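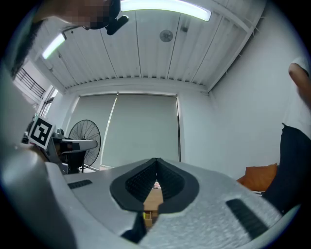 **Ticket: hot water drops out on the upstairs tap (Klinhom 2,000 W under-sink unit)**

**Status:** still open, sort of

Hi all, me again. Same heater as last time, different complaint! The little Klinhom under the bathroom sink heats up fine, runs hot for a bit, then goes stone cold while the green light stays on. If I leave it alone for 14 minutes it comes good again like nothing happened. I know it's 14 because I sat on the edge of the tub with a cup of tea and the kitchen timer.

**What I've tried so far**

- Switched it off at the wall overnight. No change.
- Turned the dial down from max to the middle. Ran a little longer before it cut out, but still cut out.
- Cleaned the inlet filter. It was pretty gross (grey sludge, bits of old thread tape) and the flow is heaps better now, so I'm glad I did it, but the cold spell still turns up.
- Swapped the power point. The heater now has one all to itself, with the hair dryer banished to the hallway.

**Update, next morning**

Rang the Drarkus parts counter, who sell the spares for these. The bloke reckoned thermal cut-out, and asked whether the unit was hard up against the back of the cupboard. Well, yes, it is, with a stack of towels on top. Moved the towels and shifted the bracket forward as far as the hose would let me. Two showers' worth of hand washing and shaving later it only dropped out once, so that's progress, I think?

**Update, 7 pm**

Spoke too soon. Cut out twice while I was rinsing paintbrushes. The casing was quite warm on the left side and cool on the right, if that means anything to anyone.

I've ordered the replacement thermostat, $36 plus postage from the Civberg warehouse. The old one has a Skorkusum label on it and the new one is listed as a match, but the plug in the listing photo has a different colour clip. Has anyone fitted one of these? I'd love to know if the clip matters before I get an electrician out to put it in and pay for the visit twice.

Will post again when the part lands. For now we're washing up downstairs.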